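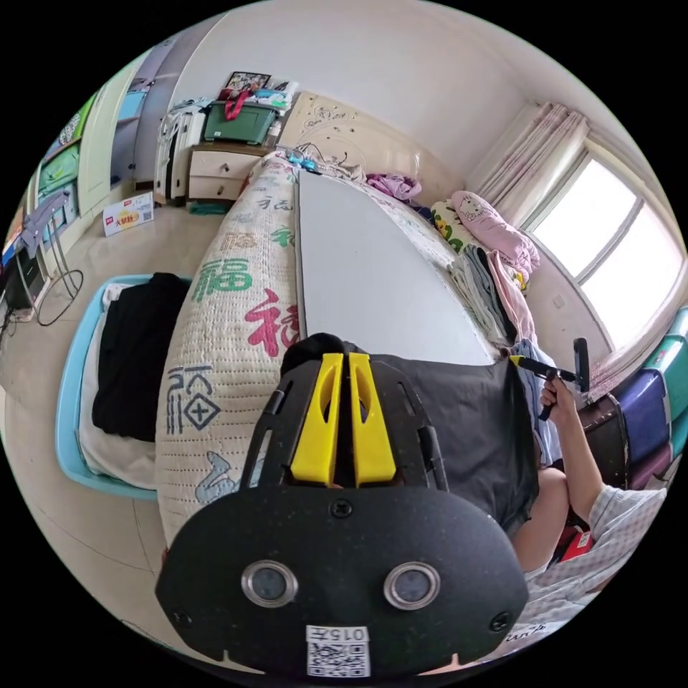

Handheld gripper fingers closing unevenly after tightening
Kulthorpe Builders Board > Grippers and end effectors > Faults
7 replies

slotted_jim
Member, 208 posts
I have a problem with a handheld gripper and would like a second opinion before I take it apart again. It's the type with two plastic fingers running between side rails. For the first few weeks both fingers closed together and met in the middle. Now the left one arrives first, stops, and the right one catches up late. Twice the right finger stuck half open and then snapped shut when I let off the trigger. The second time it got the side of my thumb. Small cut, not serious, but it shouldn't do that.

I retightened everything with a hex key and it got worse. The log shows a finger width jump at sample 2876 and then nonsense for the rest of the run. Firmware is whatever Stodura had up in June.

benchrat
Moderator
Which screws did you tighten? If it was the rail screws, that's your problem. The rails get pulled toward each other and the fingers bind. Back them off a quarter turn and try closing it by hand with the power disconnected.

slotted_jim
All of them, rails included. I'll back them off tonight.

Ionescu_fan
Disagree with benchrat. I had the same late finger and my rails were fine. It was the linkage pin on the slow side. It wears oval, the finger lags, then the spring catches it and you get the snap. Loosening the rails just hides it for a while because everything is sloppy. Pull the cover and look at the pin before you touch anything else.

benchrat
It could be the pin. But he says it got worse right after tightening, and a worn pin doesn't care how tight the rails are. Start with what changed last.

Ionescu_fan
The fault was there before he tightened it. Read the first post again.

homa_shop
I run two of these on the Homa build and I've seen both. Quick way to tell: power off, move the slow finger through its full travel with one hand. If it drags the whole way, it's the rails. If it moves freely and then there's a dead spot where you can wiggle it, it's the pin.

More important is the snap. Don't keep using it like that. A finger that sticks and releases under spring load will do it again, and the next time it could be a knuckle or somebody else's hand. Unplug it every time you put a tool near the fingers. I don't mean switch it off, I mean pull the connector. Mine closed once with the switch off.

benchrat
Agree on pulling the connector. I'm adding that to the pinned post.

slotted_jim
Backed off the rail screws and did the homa_shop test. It was dragging the whole way before. Now the drag is gone, but there's a small dead spot on the right side close to fully closed. So I guess both of you get some credit. Took the cover off and the pin has a shiny flat on one side.

I ran 25 open and close cycles with the old pin just to see. No snap, but the right finger was late on most of them. It's unplugged now until the new pin gets here. Throwing out the bad run from the sample I mentioned onward, the widths after that can't be trusted.

Ionescu_fan
Order the pair. If one side is worn the other is close behind.

benchrat
Or measure the other one first, they aren't cheap with shipping. Post the number when you have it, and don't use threadlocker on the rail screws until you've checked the travel again with the new pin in.

slotted_jim
Will do. Left pin looks round to me but I don't have calipers here. Borrowing a set.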